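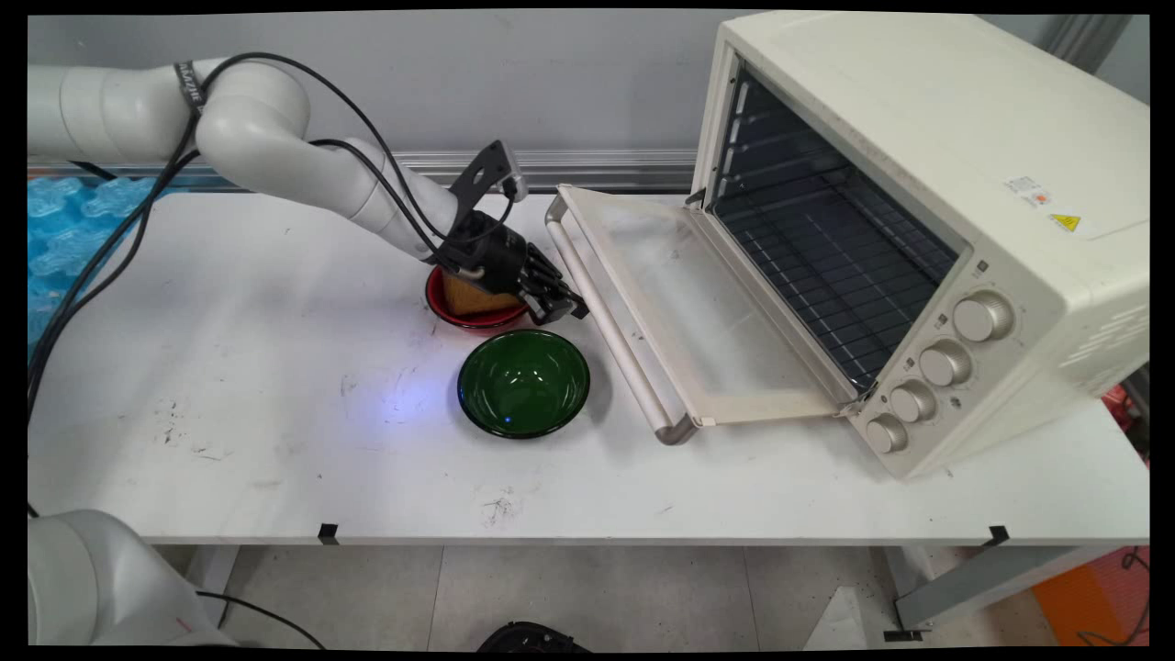 Square bread, golden-brown crust, with a cream toaster oven close by.

Plirnside Lidded Loaf Pan
$62
In stock. Ships from our Fedano warehouse.

A loaf pan with a lid. The lid slides on, the dough rises until it meets the lid, and the two of them come to an understanding. You get a loaf with four flat sides and corners sharp enough to embarrass the cheese.

We have sold bread pans long enough to know that most people already own one, that it came from an aunt, and that it is fine. If what you want is a loaf with a nice round top, keep the aunt's pan. The Plirnside is for people who have looked at a sandwich and been bothered by the overhang.

What it's made of
Aluminized steel, heavy gauge, folded at the corners. There is no nonstick coating, so there is none to scratch off. Grease it well the first few times, lid included. Everybody forgets the lid. Everybody forgets it once.

How much dough
Miyuki Matsuda, who tests our bakeware and has strong feelings about scales, settled on 651 grams for the standard size. We asked if we could print 650. We could not. Her recipe comes in the box on a card, with a smaller card correcting the yeast.

Let the dough rise to a finger's width below the rim before you close the lid. Higher than that and it will try to leave through the gap at the end, where it bakes into a hard little tongue. Some customers have told us this is the best part. We are not going to get involved.

Sizes
Standard: fits a full-size oven and most large toaster ovens. Measure yours with the door shut, allowing for the handle on the lid.
Small: half the dough, same corners. Good for one person, or for two people who don't speak at breakfast.

Care
Wash by hand and dry it in the oven while the oven is still warm. The dishwasher won't ruin it but will turn it a gloomy gray, and you will write to us, and we will point you to this paragraph. Darkening from use is normal and improves the crust.

Don't store the pan with the lid closed. Leave it open a crack or the next loaf will smell like a cupboard.

Warranty
Two years against warping, split seams and lids that stop sliding. It doesn't cover pans used as planters, tool trays or, in one case from October, a drum.

From people who bought one

"The bread is square. My husband wanted to know what was wrong with it. He has now eaten four loaves while thinking it over." Kanako Ueda

"Lid was stiff out of the box and I said a few things to it. Looser after the third bake. Taking off a star for the stiffness and putting it back for the toast." Osamu Oshima

"Bought the small. Should have bought the standard. Bought the standard. Please stop emailing me about the small." Maya Hattar

Questions we get

Can I bake without the lid? Yes. You will then own an expensive ordinary pan.

Does it work for rye? Yes, and very well, but leave the loaf in the pan for ten minutes afterward and don't slice it until the next day. You won't wait. The knife will come out looking like a trowel.

Can I buy a replacement lid? Yes, through the Julludeo parts page. Have your pan size handy, as the lids don't interchange however hard you push.

Also in this range: Kawaguchi bread knife, cooling rack, cotton bread bag.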